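The Slow Feeder Is Solving Somebody Else's Problem

My dog eats his dinner in a little under three minutes. I know this because I timed him, and I timed him because a woman at the Prurandale dog park told me, with real concern in her voice, that I was putting his life at risk by feeding him out of a plain steel bowl. What I needed, she said, was a maze.

You've seen the mazes. They're the plastic dishes with ridges molded into the bottom, spirals and flower shapes and something that looks like a parking garage. The dog has to push each piece of kibble around a corner with his tongue before he can eat it. A few years ago these were a specialty item for Labs who inhaled their food and threw it back up on the rug. Now the pet store in Plurnham has a full wall of them, and the plain bowls have been moved down to the bottom shelf next to the cat litter scoops.

I bought one. I'm not above being scared by a stranger. It cost me 40 dollars, which for a piece of molded plastic struck me as brave pricing, and it did what the package said it would. Dinner went from three minutes to something closer to ten. If slower is the goal, the thing works, and I won't pretend otherwise.

What I'd like to know is who decided slower was the goal for every dog in the country.

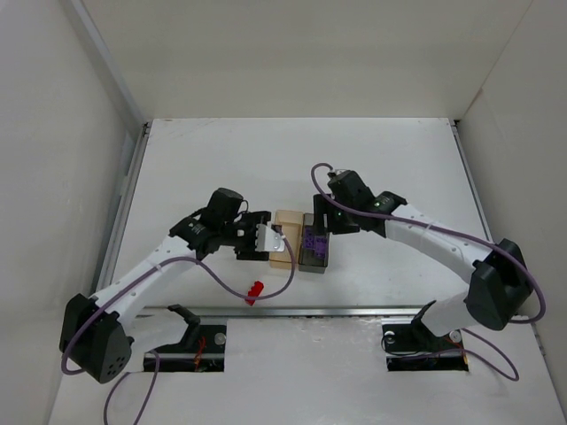
There are dogs who should be slowed down. A dog who gags, coughs or brings up his supper every other night has a problem worth fixing, and if your vet tells you to buy a maze, buy the maze. Deep-chested breeds get mentioned a lot in this conversation, and people who own them have good reason to pay attention. I've got no quarrel with any of that. My quarrel is with the jump from "some dogs eat too fast" to "your dog eats too fast," made by people who have never met my dog and happen to have a bowl for sale.

The second argument, the one that shows up when the first one runs out, is enrichment. Dogs are bored, we're told, and a complicated dinner gives them a job. Maybe. I watched mine closely for the first couple of weeks. He licked at it, he pawed at it, he flipped it over and ate off the kitchen floor, and then he looked at me. I suppose that counts as problem solving. It also counts as a dog who would like his food. I'm not sure how you'd tell the difference between an animal who is engaged and one who is annoyed, and I notice that the packaging is always sure.

I looked at reviews, too. One popular model had over 1,000 of them, nearly all glowing, and after an hour of reading I realized most were measuring the same thing: it took longer. Very few said what had been wrong beforehand. Somebody whose dog was perfectly healthy on Monday and perfectly healthy a month later gives the bowl five stars. I could get the same results with a horseshoe over the door.

Then there's the cleaning, which the fans wave off. A steel bowl gets a sponge and ten seconds of my attention. The maze gets a bottle brush, hot water and some language. If you feed anything wet, or even dampen the kibble, it packs into the bottom of those ridges and stays there. "Dishwasher safe" means the dish survives the dishwasher. It makes no promise about the chicken paste. I'd bet plenty of these things are being filled every night on top of last week, and I'd rather have a fast dinner than a dirty one.

My neighbor Leandro Zabala has kept dogs his whole life and has a low-budget version of the whole business. When one of his eats too quickly, he spreads the kibble out on a baking sheet. That's it. The dog has to walk around a bit and pick the pieces up. The pan goes in the sink with the other pans. When I told him what I had paid for my spiral he didn't say anything, just asked if it at least came with the food.

I don't think the people buying these bowls are foolish. They love their dogs, and it's hard to stand in a store aisle reading a scary sentence on a cardboard sleeve and then put the thing back. That's a soft spot, and the companies know where it is. First it was raised feeders, which everyone needed for a while. The maze is having its turn now. By January there'll be another one.

So ask your vet, who has seen your dog. Watch a few meals yourself. If he eats quickly, keeps it down and goes off to sleep on the couch, I'd save the money. My spiral is out in the garage holding deck screws, and it does a decent job of keeping the sizes apart.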